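Looking after a wooden desk top

I do love this time of year for sorting out furniture! Once April comes you can open the windows and get the smelly jobs done.

Start with the dust. A barely damp cotton cloth (old pillowcases are brilliant) beats any spray, and always go with the grain. If there are sticky patches, a drop of washing-up liquid in warm water will shift them, then dry straight away.
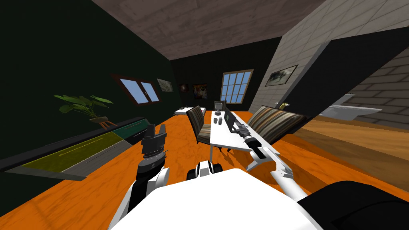 For white cup rings, try a dab of plain mayonnaise left on overnight. My neighbour Tatiana Šimek swore by it and I didn't believe her until I'd done our sideboard in Detcombe, which had 11 rings on it. Gone by breakfast!

Scratches are next. Rub a walnut half over the light ones and leave it ten minutes before buffing. Deeper ones want a wax stick, a shade darker than you think.

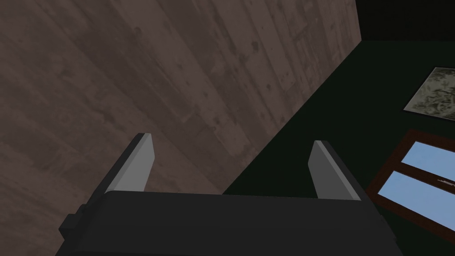
Gripper with its two fingers apart.

Now the drawers, my favourite bit. Pull them right out, hoover the runners and rub a candle stub along them. They'll glide like new. If one still catches, look for a shiny spot on the side and give it a few strokes with fine sandpaper, no more than that.
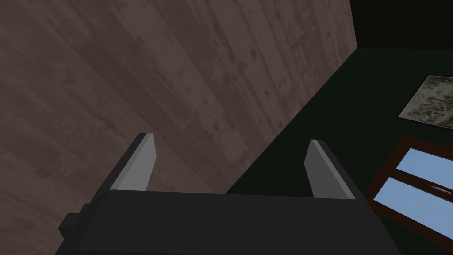

Candle wax is good on stiff wood screws as well, so keep the stub in your toolbox. And don't wax a top that hasn't dried properly, give it the whole afternoon. I rushed mine once and had cloudy patches till summer.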